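把毛衣叠好这件小事

每年五月一过,我家里就要为同一件事拌几句嘴:冬天的毛衣到底是挂着过夏,还是叠着过夏。先生是挂派,他觉得衣服挂起来一目了然,要穿的时候伸手就拿;我是叠派,而且是那种年纪越大越顽固的叠派。今年我又把那些厚东西从衣柜里一件一件抱出来,堆在床上,堆得像一座软绵绵的小山,然后坐在旁边,先喝了一杯茶,才开始动手。这杯茶是必须的,叠毛衣急不得,心里一急,手就重,袖子就会歪。

我想替"叠"说几句话,顺便也替那些被人嫌弃太厚、太占地方、太难伺候的驼色衣物说几句话。

驼色这个颜色,我小时候是不喜欢的。那时候觉得它老气,像长辈过年穿的大衣,也像学校走廊里刷了半截的旧墙。后来自己住在 Jilov 的时候,冬天长得没有尽头,街上灰,天也灰,我在 Cileck 那家卖尾货的铺子里买了一件驼色粗毛衣,价钱便宜得让我站在收银台前又问了一遍。穿上以后才明白长辈们的心思:这个颜色不挑人,不挑光,脏了一点看不大出来,洗了几年也不显旧。它像烤得刚好的面包皮,看着就让人觉得暖和。从那以后我的柜子就慢慢往这个颜色偏过去了,毛衣是,围巾是,连搭在沙发上的毯子也是,我先生有时找不到自己的东西,说是全混在一起了。
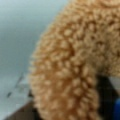 不过颜色一样,脾气可差得远。卷卷的绒料有弹性,手一松就要鼓回来,你压它,它跟你赌气;粗针织的毛衣呢,沉,会坠,你把它提起来,整件衣服的分量都往下走,全挂在肩膀那两个点上。这就是我反对挂毛衣的根本道理。一件厚毛衣在衣架上待一个夏天,到了秋天取下来,肩头常常顶出两个小包,下摆也长了一截,穿上去像是借了别人的。先生说可以换宽一点的衣架,我也换过,结果是两个小包变成了两个宽一点的包。

Katherine Espinoza 是我在小组里认识的老朋友,她和我的意见又不一样。她主张卷。把毛衣从下摆往领口卷成一个筒,竖着塞进抽屉,开抽屉的时候能看见每一卷的侧面,确实漂亮。我承认薄衫卷起来很好,T恤卷起来更好,旅行箱里我也是卷的。可是粗毛衣一卷就是一个枕头,抽屉里塞两个枕头就关不上了,硬关上,织纹被挤得东倒西歪,到了冬天还得用蒸汽一点一点哄它回来。我们为这个争过好几回,每回都是她请我吃点心,我嘴软一阵子,回家照样叠。

说到叠,许多人怕的是袖子。身子部分谁都会,对折一下就是了,袖子却长,软,还爱往下滑,捏住一头,另一头就往别处跑。粗毛衣的袖子更麻烦,它本身就厚,交叉放在背后会顶起一个疙瘩。我的办法很笨:先不管身子,先把袖子理顺,一只一只放平,从肩头折过来,让它贴着侧缝往下走,袖口到了下摆还多出来的那一截再往上翻。两只袖子各走各的边,谁也不要压着谁。这样叠出来中间是薄的,两边是厚的,第二件反个方向放上去,厚薄正好咬住,一摞衣服就不会往一边倒。这个反方向的窍门是我母亲教的,她一辈子没写过什么文章,但这一条我觉得值得写下来。
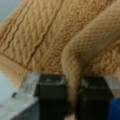 Ongart 街坊生活馆 衣物与收纳小组 | 组员随笔 | 2019年6月22日

也有人跟我说,现在谁还有工夫叠这些,抽真空袋一压,一床被子都能压成饼,何况毛衣。我不是没用过。Iltosano 的房子小,我搬过去的头一年买了一大包那种袋子,把所有冬衣都压扁了塞到床底下,很得意,觉得自己发现了新大陆。到了入冬拆开来,毛衣是平的,平得有点可怜,绞花像被人坐过一样,穿了小半个冬天才缓过气。棉被羽绒我不敢多嘴,那是另一门学问;可是带花纹的粗针织,我真心劝各位不要压。那些一道一道鼓起来的绞花,是它最值钱的地方,织的人一针一针绕出来的起伏,你为了省半个抽屉把它压没了,多可惜呢。

绞花这个东西我还想多讲几句,读者要是嫌我啰嗦,跳过去也行。我外婆会织,她织绞花的时候不说话,嘴唇微微动着,是在数针,我们小孩子这个时候去问她晚饭吃什么,是要挨白眼的。一件大人的毛衣她要织很久,晚上织,下雨天也织,织到袖子的时候总要叹一口气,因为一模一样的东西还得再来一遍。所以我到现在叠袖子,还会不自觉地把手放轻些。买来的毛衣当然多半是机器织的,可是那个花样总归是从谁的外婆手里传下来的,这么一想,对它客气一点也是应该的。

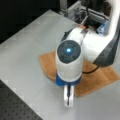
叠衣服的地方,比叠的手法还要紧,这是我近几年才想通的。从前我一直在床上叠,床软,衣服也软,软碰软,怎么抹都抹不平,叠到一半人还想躺下去。后来改到饭桌上,深色木头的,平倒是平了,可驼色的绒毛落在上头特别扎眼,叠完还得擦一遍桌子。要我说,最理想的就是这种浅灰色的桌面,颜色淡淡的,不抢眼,深一点的驼色往上一铺,边在哪里,角在哪里,一眼就看得清清楚楚。高度也有讲究,我家那张桌子是70厘米,我个子不高,站着叠正好,先生站着就要弯腰,他拿这个当不叠衣服的理由已经用了好些年了。

有了一个平的地方,剩下的就是耐心。我有一个很固执的看法:叠衣服的时候不要开电视,也不要接电话。倒不是要搞得多么庄重,只是毛衣在手里的时候,你会摸到很多平时看不到的事情。腋下那里是不是薄了,袖口的线是不是松了,领子里面的标签是不是翘起来扎脖子了,都是在叠的时候摸出来的。挂的人就没有这个机会,衣架往领口里一伸,柜门一关,一件衣服整个夏天跟你没有一点交情。我去年就是在叠的时候发现一件旧毛衣的肘部快磨穿了,赶在破之前补了几针,今年它又陪了我一个冬天。

Mamta Kashyap 去年在小组里带大家做过一次换季整理,她有一句话我很赞成,她说收起来之前先晾透,哪怕衣服看上去是干的。厚绒和厚毛衣里头都藏潮气,尤其是卷绒,表面摸着干爽,手指头往根子里一探,凉凉的,那就是还没好。我现在都是洗完平铺,翻一次面,隔一夜再翻一次,第二天下午才肯往箱子里放。箱子底下垫一层旧棉布,衣服中间不塞报纸,油墨会蹭到浅颜色上头,这个亏我吃过,一件米白的开衫背后到今天还留着一小块淡淡的灰。

至于叠得齐不齐,我倒想劝大家放宽心。杂志上那些叠得像书本一样方正的毛衣,看着舒服,可那是给人看的。家里的厚衣服,叠出来四个角总有一个要翘,底边总有点歪歪扭扭,厚的那头鼓,薄的那头塌,都很正常。我见过有人为了一个角拆了叠、叠了拆,折腾到最后生气了,一把塞进柜子里,比谁的都乱。

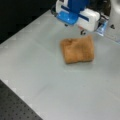

我自己的标准只有一条,就是拿起来不散。托着底,从桌子走到柜子这几步路,它还是一个整的,就算叠好了。我女儿小时候就是按这个标准学的,她叠出来的东西什么形状都有,有的像饺子,有的像枕头,可是都能托着走,走到柜子跟前,踮起脚放进去,很神气。如今她自己在外头住,有一回我去看她,趁她不在偷偷拉开她的抽屉(做母亲的这个毛病大概改不掉了),看见她的毛衣是叠着的,两边厚中间薄,一正一反地摞着,我站在那里高兴了好一会儿。

当然我也要公道一点,有些东西就该挂。大衣要挂,衬衫要挂,料子硬挺、肩上有垫的都要挂,叠了反而要留死褶。第二天一早就要穿的薄开衫,搭在椅背上也无妨。我反对的只是一股脑地挂,因为柜子里有杆子,就什么都往杆子上去。现在新做的衣柜杆子越来越多,层板越来越少,做柜子的人大概自己不穿粗毛衣。去年我们重新打柜子,我坚持要把右边那一半全做成层板,师傅劝我说以后不好卖房,我说我的毛衣又不跟着房子一起卖。

层板也不要做得太高,高了就忍不住往上摞,摞到后来想穿最底下那件,一抽,整座山都下来了。我的经验是厚的少摞,一格里宁可空着一点,透气,也好拿。绒的和针织的分开放,绒料会沾毛,粘在绞花的沟里,得用手指一点一点往外拈,拈得人眼睛都花。樟木块放在角上,不要直接贴着衣服,用小布袋装起来最好,布袋可以拿穿破的袜筒改,缝两针就成。

今年的冬衣我分了两个下午才收完,中间还下了一场雨,有一件没晾透,又多等了一天。先生从旁边经过了几次,最后一次坐下来,拿了他自己那件深灰的,照着我的样子折袖子,折反了,我没有吭声。那件现在放在最上头一格,到了秋天头一个拿出来的多半就是它。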